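Club Drone Contests and Who Shows Up: A Report on the Brostmont Short Course Challenge
Muthoni Lukumay and Renu Sandhu

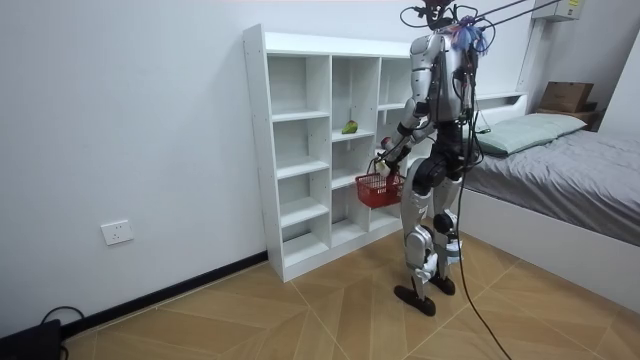

Figure 1. Humanoid robot holding a red basket next to a shelving unit.

September 6, 2025

1. Background

The Brostmont Short Course Challenge is a video contest for small radio-controlled aircraft. Entrants fly a foam or balsa model through a course they lay out themselves, film the flight, and send in a clip. The contest was run by the Zikach hobby shop and its two branch stores in August. Our project looked at how people entered, what they flew, and why a large share of the clips were rejected before judging.

We chose this topic for our second-year project in event technology. Renu had flown in the contest before and knew the rules. Muthoni had not flown anything and wrote the rules section from scratch, which helped us find the parts that were unclear.

2. Rules of the contest

A clip had to show one unbroken flight from takeoff to landing. The course needed at least four turns marked with cones, poles or flags. Model weight was capped at 1,390 grams with battery. Clips could be flown indoors or outdoors, but the entrant had to say which on the form. Ground footage and onboard footage were both allowed. Onboard clips also needed a still photo of the course.

The prize was a Piltellow trainer kit and store credit. The runner-up received store credit only.

3. Method

The shop gave us the entry forms with names removed. There were 70 entries. We read every form and watched every clip twice, each of us separately, and then compared notes. Where we disagreed about whether a turn had been completed, we watched the clip together at half speed.

We also sent a short set of questions to entrants through the shop's mailing list. Replies came in slowly and many left the last question blank, so we use them only for background.

4. Results

Of the 70 entries, 59 met the rules and went on to judging. The most common reason for rejection was a cut in the video. Several entrants had joined two flights together, and most of them said so on the form, so we do not think they were trying to cheat. The word "unbroken" appears only on the second page of the rules.

The other rejections were for missing course photos and for models over the weight limit. One entrant weighed the model without its battery.

Indoor flights were shorter and the turns were easier to see. Outdoor clips suffered from wind noise and from the model becoming too small to follow, mostly on the far side of the course. Foam models were more common than balsa in both groups. The winning clip was an outdoor flight with a Khurana foam wing, filmed from a stepladder.

5. Problems with our work

We did not record the length of each clip at the start and had to go back for it. Our first scoring sheet had no column for camera position, so those notes are incomplete for the early entries. The questions we mailed out were too long.

6. Recommendations

Move the rule about unbroken flights to the first page of the form.
State that the weight limit includes the battery, in the same line as the limit.
Ask for the course photo at the point where the clip is uploaded.
Split indoor and outdoor flights into separate classes if entries grow next year.

The scoring sheet and the blank question form are in Appendix A.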